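3. Gathering the Demonstrations

3.1 Setup and task

All examples for the Olum policy were recorded on one two-armed robot at the Skatcombe site, with an operator driving both arms by remote control. The task is a layout of blue parts and white plates on a white base, set on a textured black mat. We chose it for the mix of part sizes – the smallest pegs leave the fingers little to hold. Each session was limited to 40 episodes, and two operators (Karakaya and Lindgren) traded places between sessions. 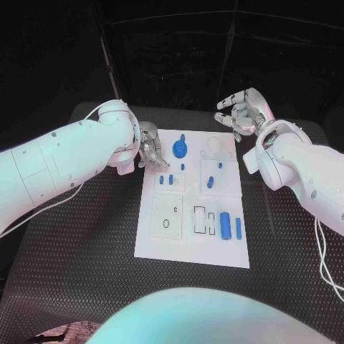 Figure 1. Head view during collection. Both hands are over the base, with the right hand held open.

The policy receives the head view together with the joint positions of both arms. Finger commands are stored as sent by the operator, with no smoothing. An earlier set, recorded in August with the Vasiliu glove, was dropped after Butt found a time offset between the finger commands and the video.

3.2 Episode boundaries and labels

An episode opens when either hand first moves toward a part and closes when the operator presses the foot switch. Labels are assigned per arm. In much of the data only one arm handles a part while the other waits above the base, and we keep the waiting arm's commands in the training target. Removing them in a pilot run made the idle arm drift.

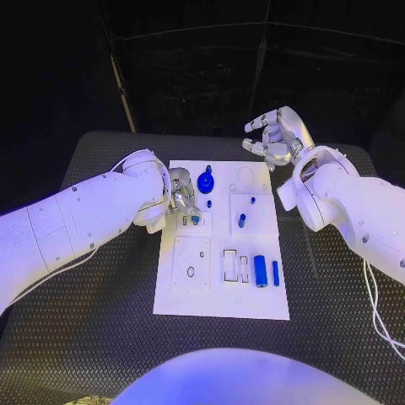 Should failed grasps be removed from the training set?
We keep them when the operator recovers within the same episode, and we discard the whole episode otherwise.

Kowalczyk and Alcantara labeled the recoveries independently using the Sesport annotation tool. Where their start times differed, the earlier one was used. Approach segments, in which a finger comes close to a standing peg, were the hardest to mark: the head view gives little sense of depth, and contact could not always be told from near contact. We gave these segments a separate label – "approach, contact unknown" – and left them out of the contact loss.
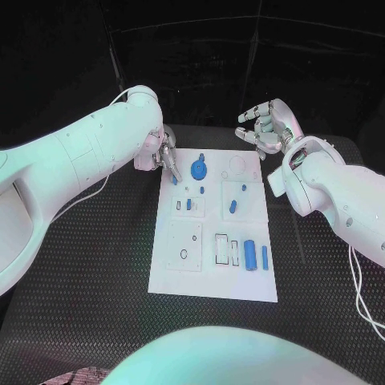
3.3 Training split

Episodes were split by session, so that no session contributes to both training and test data. Two sessions, one per operator, were held out for testing.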